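Vlasta Grgić Is Done Cutting Weight the Old Way

October 2022

Vlasta Grgić was eating a bowl of rice and eggs when she picked up the phone, and she asked if it was all right to keep going while we talked. She had finished her second session of the day and had one more to get through before bed. The lightweight is 3 weeks out from her first fight in over a year, an eight-rounder against Iris Brzozowska, and she says this is the first camp of her career where she has been allowed to eat lunch.

"I used to start a camp so heavy that the whole thing was about the scale," she said. "You spar tired, you sleep bad, you're angry at your family. Then you make the weight and everybody claps, and the next night you have nothing in your legs."

She is talking mostly about her last fight, a majority decision loss at super featherweight that she has watched only once. She had dropped the final pounds in a hot bath the night before the weigh-in and was still cramping when she got to the arena. She won the first four rounds on two of the cards. She did not win another round on any of them.

"I remember coming back to the corner after the fifth and asking for the stool before I got there," she said. "My jab was gone. She walked through it like it was a curtain. She was a good fighter, I don't take anything from her, but I gave her a lot of help."

After that she took time off, which she had not done since she was 24. She went home, helped her brother paint his house, and ran when she felt like it. She thought about retiring and told her mother she had. Her mother did not believe her.

The person who talked her back into the gym was Patricio Gallardo, a former junior middleweight who never fought for a title and has been training fighters full time since he quit. He had worked the opposite corner in one of her early fights. She called him because she remembered he had been polite about losing.

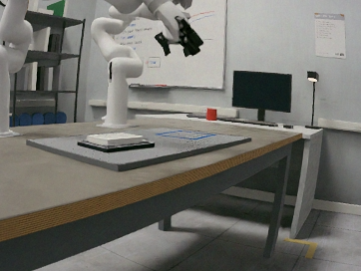 Gallardo's one condition was that she move up to 135 pounds and stay there.

"I told her I wasn't going to stand over a bathtub," Gallardo said by phone later the same day. "If she wanted that, there are plenty of people who'll do it. She's tall, she's got shoulders. She was starving herself for a height advantage she didn't know how to use anyway."

That last part is a sore point between them. Grgić has the reach of a long-range fighter and the habits of someone much shorter. She likes to get inside and work the body, and through her first dozen fights it was enough. Gallardo has spent most of this camp trying to keep her at the end of her left hand.

"He puts tape on the floor," she said. "If I step over the tape without throwing the jab, we start the round again. I have done some very long rounds."

Gallardo confirmed the tape. He said the longest round went 9 minutes and that she swore at him in two languages.

"She wants to please the crowd," he said. "I get it, I was the same, and I've got the nose to show for it. I don't want her to stop going to the body. I want her to get there behind something."

The sparring has been harder than she expected. At 130 she could usually push her partners backward, and at 135 some of them push back. Early in camp she was put down by a left hook from an amateur she declined to name. It was a clean shot and she got up and finished the round.

"It was good for me," she said. "No, it was horrible. But the next day it was good for me."

Brzozowska is unlikely to make things simple. She is a southpaw who does not waste much, and she has gone the distance in most of her wins. Grgić has boxed only two southpaws as a professional and describes both fights as ugly. In the first she was cut by a clash of heads in the second round, and she still has the scar through her right eyebrow.

"With a lefty my front foot is always in a traffic accident," she said. "So we drill the foot. Outside, outside, outside. I dream about it."

She has watched plenty of Brzozowska and is careful talking about her. She thinks the straight left is very good and the right hook is ordinary. She thinks Brzozowska gets lazy coming out of clinches. She would not say what she plans to do about it, other than that she and Gallardo have a plan and that he changes it every few days.
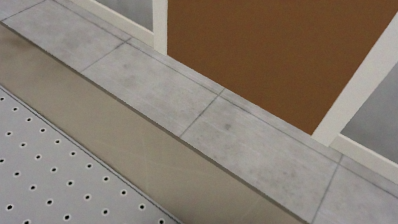 Vlasta Grgić meets Iris Brzozowska over eight rounds at lightweight.

Asked about Brzozowska's remark in September that she was "getting the name, without the problems," Grgić put her spoon down long enough to laugh.

"Fine. She should say that. I lost and I was away a year, what else is she going to say?" she said. "I would like to be a problem again. We'll see."

Money has been part of it too. Grgić had a job at a tile warehouse for most of the layoff and kept it through the first half of camp, working mornings and training from the afternoon on. Her shifts ended two weeks ago by agreement with her boss, who has bought 40 tickets. The fight is scheduled fourth on the card, and she expects to have 200 people there from her neighborhood if the buses work out.

She says she doesn't mind being away from the top of the bill. She headlined once, and what she remembers is sitting in the dressing room until almost midnight with her hands wrapped, too nervous to drink water.

Her weight on the morning we spoke was 139. At the same point before the last fight she was 12 pounds over and living on broth. She still gets on the scale more often than she needs to, and Gallardo has started keeping it in his office.

"I asked him for the key and he said no," she said. "So I bought one for my apartment. Don't write that. Okay, you can write it, he knows."

As for what comes after, Gallardo would like two more fights at the weight before anyone mentions a belt. Grgić would like one. They have not settled it, and she did not seem in a hurry to have the conversation.

"First I have to beat this girl," she said. "Then he can put the tape wherever he wants."

She had twenty minutes until her last session and wanted to finish the eggs.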